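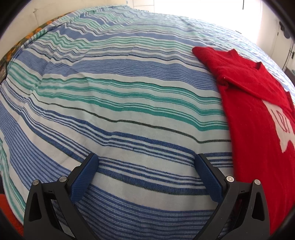 The Trivport Gauge

The gauge at Trivport was read twice a day, at six in the morning and six in the evening, and the reading was written in a green ledger in feet and tenths. Attila Gál had kept the ledger for the river authority for eleven years. Before him it had been kept by a man whose sevens looked like ones, and a good part of Gál's first winter had gone into working out which were which.

The request from the district office was dated 2001-11-06 and signed by Anqi Yu. It asked for an explanation of the evening reading of the previous December, the one entered as 3.2. The gauge upstream at Zanwood had shown a rise of two feet that afternoon. The gauge downstream at Iltero had shown the same rise during the night. Trivport, between them, showed no rise at all.

Gál read the letter standing up, then sat down and read it again. He took the ledger from the shelf. The entry was in his handwriting. The ink was the same as the entries before and after it.

A river does not skip a town. Between Zanwood and Iltero there was one weir, one small tributary, and no place to put the water. He checked the staff for damage and found none. He checked the datum against the brass bolt in the bridge pier and it agreed. He wrote these results on a separate sheet and left space at the bottom.

At noon Keerthana Pillai came in with the rain cans. She was in her second season and did the outlying stations by truck.

"They want December," he said.

She looked at the page. "That was the night your sister called."

"Yes."

"Did you go down to the staff?"

He turned the ledger so that it was square with the edge of the desk. The steps to the river had been iced over that evening. The phone had rung at ten to six, and the call had lasted until after eight. The morning reading had been 3.2, and the reading of the evening before had been 3.2, and the river had been flat for nine days.

"No," he said.

She set the cans on the bench in order of station number. She emptied the first into the measuring glass, held it at eye level, and wrote the figure down. She did the second.

"By morning it had gone past," she said, with her back to him.

"By morning it was 3.4 and falling. I took it for a small rise."

The district used the Trivport record to set the gates at Iltero. On the night in question the gates had been left as they were, and 800 sacks of seed had been soaked in the lower warehouse. Zeyu Liao, who owned the warehouse, had written to the authority in the spring. The authority had replied that no warning could have been given on the basis of the readings received. Gál had typed that reply himself.

He put a fresh sheet in the typewriter. He gave the station name, the hour, and the value entered. Under "Cause of discrepancy" he typed: Reading not taken. Value carried forward from morning by observer. He did not mention the ice or the phone.

He signed it and made two copies, one for the district and one for Liao. In the ledger he drew a single line through 3.2, leaving it legible, and put his initials beside it.

At ten to six he took the lamp and went down the steps. The water stood at 2.9. He waited for the ripple from a barge to pass, read it again, and went back up to enter it.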